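Trucos para cuando entra la automatización en el taller de ropa

Apuntes sueltos, sin orden. Llevo seis años en arreglos y doblado, los últimos dos con brazo en la mesa del fondo. Lo que sigue es lo que nos ha servido a nosotras. Cada casa es un mundo, probad y quedaos con lo que valga.

Antes de que llegue la máquina

Medid la mesa. Luego medid otra vez con la gente sentada. La nuestra cabía perfecta con el taller vacío y con las sillas puestas no pasaba el carro de las perchas. Dos días moviendo estanterías.

Pedid el horario de formación por escrito. A nosotras nos dijeron "una mañana" y fueron cuatro tardes, de 16:00 a 19:30, con encargos sin terminar. Que cuente como jornada, y que conste.

Apuntad lo que hacéis ahora en una semana normal. Nosotras: 3.457 prendas entre dobladas y repasadas la última semana sin máquina. Sin ese número luego no hay manera de discutir nada con la oficina. Con la máquina ya rodada, 3.653. Sube, sí, pero no lo que ponía el folleto. Y el repaso a mano sigue siendo nuestro.

Preparar la tela

Todo lo que vaya a la pinza, sin alfileres. Parece obvio. Un alfiler olvidado en un bajo y te quedas sin almohadilla. Las de Forkine tardan en llegar, pedid siempre un juego de mas.

Bolsillos vacíos, cremalleras subidas, cordones por dentro. Los cordones son lo peor, se enredan en las articulaciones y hay que parar para sacarlos con ganchillo (un 2,5 va bien, punta roma).

Tela negra: aparte. Siempre aparte. Se llena de pelusa con mirarla y además los pliegues no se distinguen, ni nosotras ni la cámara. Un rodillo adhesivo antes y otro después. Si hay que enseñarle una prenda oscura, sobre fondo claro, aunque el fondo tenga dibujo. Mejor con luz de lado que de techo.

Prendas blandas sin forma clara – gorros, capuchas, cuellos sueltos – se cogen por la parte más baja y más gruesa. Por la punta se resbalan. Cerrar despacio, esperar un segundo, levantar.
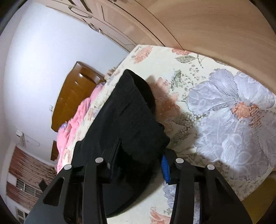

¿Cuánto tarda una en acostumbrarse a trabajar con la pinza?

Entre tres y cuatro semanas para ir suelta. La primera vas más lenta que a mano y sales con el cuello duro. La segunda te enfadas. A partir de la tercera ya dejas de mirarla todo el rato. Las compañeras de plancha tardaron menos que las de costura, por lo que sea.

Manos y espalda

La pinza de mano pesa poco al principio del turno. A las dos horas pesa. Cambio de mano cada veinte minutos, aunque con la mala salga torcido. Muñeca recta, codo pegado. Si hay que agacharse mucho, subid la superficie: cuatro tacos de madera bajo las patas y listo, comprobando que no baile.

Turnos cortos. Nosotras hacemos 68 prendas y relevo. El número salió de ir probando, no tiene más ciencia. Con 80 empezaban las quejas de hombro.

Guantes no. Se pierde el tacto del gatillo y acabas apretando el doble. Crema al terminar, no antes, que deja las empuñaduras pringosas.

Limpieza rápida

– Almohadillas de goma: paño húmedo, una gota de jabón neutro, secar bien. Nada de alcohol, se cuartean.
– Pelusa en las bisagras: cepillo de dientes viejo, en seco.
– Pasadores: mirar que no asomen, una vez al dia. Si asoman, no darles con el martillo. Avisar.
– Lente: gamuza de gafas. La manga de la bata raya.
– Cables: recogidos con cinta de algodón, de la de embalar deja pegamento.

Cada 1.000 ciclos toca revisión según el manual de Findholm. Lo apuntamos con rotulador en un cartón colgado al lado del enchufe. El programa también lleva la cuenta, pero se borra cuando hay apagón y entonces a ver quién se acuerda.

Lo que cambia para nosotras

Menos doblar, más mirar. Cansa distinto. Los ojos más que los brazos. Pedimos una lámpara buena por puesto y nos dieron una para dos, algo es algo.

Hay ruido nuevo. Un zumbido bajito todo el día. Se nota cuando se apaga.

También cambia la charla. Antes doblabas y hablabas, ahora hay que estar pendiente del pitido. Hemos puesto un descanso a las 11:15 con todo parado, máquina incluida. Muy recomendable, defendedlo desde el principio que luego cuesta meterlo.

Y el tema de siempre, los puestos. En el taller de Sutherland, que fue antes que nosotras, a dos compañeras las pasaron a almacén sin preguntar. Aquí pedimos que cualquier cambio se avisara con un mes. Lo firmaron. Pedidlo en enero o cuando sea flojo el trabajo, en campaña ni os escuchan.

El dinero: si se aprende a manejar y a reparar un aparato, eso es categoría. Guardad los papeles del curso, aunque sea una hoja suelta con sello.

Si algo falla

Parar primero, mirar después. El botón rojo siempre a mano izquierda de quien maneja, o derecha si es zurda.

Tela enganchada: abrir la pinza del todo, no tirar. Si no abre, desconectar y soltar a mano, con calma. Tirando se hace un siete seguro, y el siete lo acabas cosiendo tú.

Si el programa de Nanow se queda pensando, esperar dos minutos antes de reiniciar. Si se reinicia antes se pierde la tanda y hay que pasar las prendas otra vez.

Apuntar cada parada con la hora. Una libreta de cuadros, nada más. Cuando vino el técnico le sirvió más la libreta que el ordenador.

Otro día pongo lo de las sábanas bajeras, que tienen lo suyo.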